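Packing trial puts toiletries case on the table

Sep 12, 2026

Lernano has begun a packing trial on small toiletries, to settle how a zippered travel case should be loaded when the items in it have different shapes. The work is being done on one table at the Rollov building and is due to run for 11 sessions.

Each session uses a single case, opened flat, and a fixed set of items. Tall bottles are placed first, against the hinge side. Tubes follow. Small flat items go into the lining pocket, which is zipped before the case is closed. A load is recorded as complete when the outer zip meets no resistance over its full length -- a case that has to be pressed down by hand is logged as a failure and packed again from the start.

Tapered containers have proved the hardest to place. A tube with a wide end and a narrow end leaves a wedge of unused space on one side, and a second tube laid the same way round doubles it. The written method now calls for tapered items to be laid in pairs, head to tail, with any single one going in last along the rim. Auður Skov, who drafted the method in March, has set a limit of 66 seconds for a full load.

Upright placing is also being tested. A cone stood on its tip will not stay up without support from its neighbours, so it can only go in once the bottles are in position.

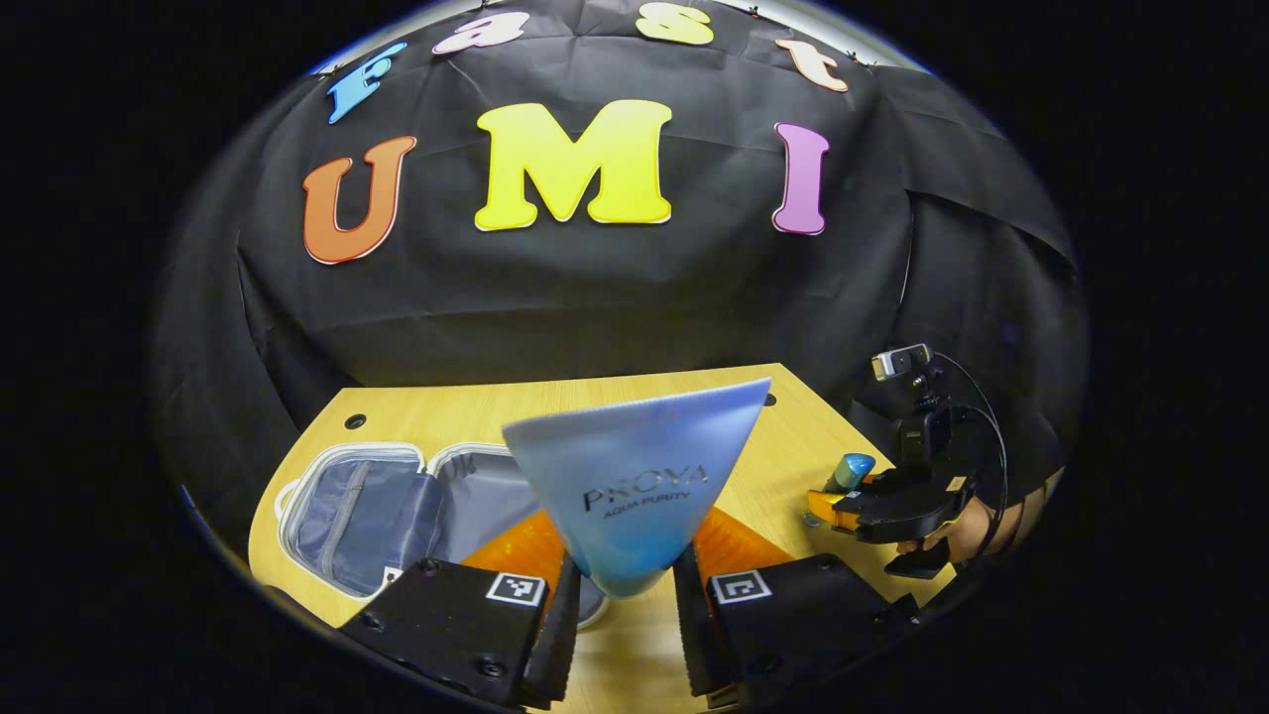

A pale blue PROYA Aqua Purity cone held point-down over the table, with the open case to the left and a small blue bottle to the right.

Brayden Fehr thought the head-to-tail rule was sound for tubes but would cause trouble with anything that leaks at the cap, and asked for capped ends to face the same side even if that cost some room. He also wanted the lining pocket left out of the timing, as zips vary too much between cases.

Both points will be considered before the second set of sessions, which uses a deeper case from Astuvano. Loading times will be published by item shape, with failed loads listed separately.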